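Pressure cooker check day draws full room at Shearer building

Residents brought their pressure cookers to the second floor of the Shearer building on Thursday, 28th February, for a morning of lid checks and short lessons on looking after seals and valves.

The session was set up by Skullura, the neighborhood repair group, which has held similar days for sewing machines and table lamps. Entry was free, and replacement gaskets were sold at cost.

Mirjam Aerts, who ran the lid table, said most of the trouble she sees comes from old rubber. "People keep the pot for 20 years and never change the ring," she said. "The pot is fine. The ring is hard as a plate."
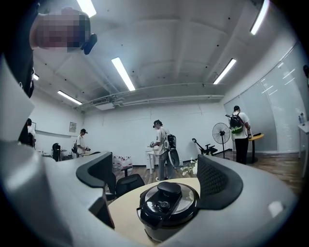 A pressure cooker lid on a round table at the Skullura session.

Visitors were shown how to take out the gasket, wash it by hand and check it for cracks before putting it back. Aerts also asked them to hold the lid up to a window and look through the vent - if no light comes through, it needs cleaning with a thin brush or a pipe cleaner.

Lids that did not lock properly were set aside with a paper tag. Senad Petkov, a retired appliance repairman, looked at those in the afternoon and told owners by phone whether a part could still be found. Two older models from Usta could not be matched with a new valve, and he advised against using them under pressure.

Chaimae Ouazzani came with a cooker that had belonged to her aunt. She left with a new gasket and a handwritten note on cooking times for chickpeas. "I was scared of it before," she said. "I'll try it this weekend with lentils."

The group raised $291 from gaskets and donations, which will go toward spare parts. The next kitchen session is planned for September and will cover hand mixers and coffee grinders. Anyone who wants a place can leave a name at the Skullura desk, Room 100.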